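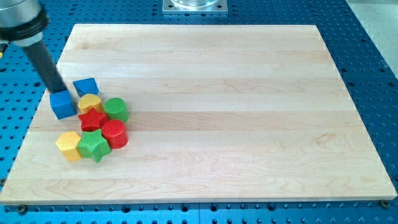 Blue cube on the maple board

From: Yayra Ofori
To: Undorberg Kitchen Woodwork list
Date: 21st January
Subject: Re: Board finish, walnut oil or mineral oil?

Zulema Mansilla wrote:
> I finished gluing up my first cutting board in October and it has been
> sitting on top of the fridge ever since while I argue with myself about
> oil. My aunt swears by walnut. The hardware store only has mineral. I
> sanded to 200 and stopped, is that enough? Also I'd like to give it to
> someone for a birthday, so please don't tell me it needs a month to dry.
>
> Zulema

Zulema, welcome, and congratulations on the first board! Please take it down off the fridge, it's warm and dry up there and your glue lines will not thank you.

I've used both oils and I like both. Mineral oil never cures, it soaks in and slowly leaves again, so you top it up whenever the wood looks thirsty. Walnut oil does cure, but it takes its time, and I won't put it on a gift unless I know there are no nut allergies in the house. For a birthday I'd go mineral with a bit of beeswax melted in. My mix is 40 grams of wax to 200 of oil, in an old jar set in a pan of hot water. It goes on like soft butter and smells wonderful (that's the wax, the oil smells of nothing at all).

200 grit is fine! Loretta Escobedo will tell you to go much higher and her boards do feel like silk, but mine get chopped on every night and after a week you couldn't tell. What I would do is wipe it with a damp cloth, let it dry overnight, and take the fuzz off with the same paper. Do that 2 times if you have the patience. Maple is so good about this, it goes smooth almost right away. My cherry boards fight me.

Flood the first coat, both faces and all the edges, and don't forget the end grain, it drinks like a camel. Leave it till morning, wipe off what's left, then rub in the wax mix and buff with an old T-shirt. You can wrap it that same evening.

Nana, did you ever post your notes on juice grooves? I went looking in the archive and only found the first half, and I have a big slab of beech waiting.

Happy oiling,
Yayra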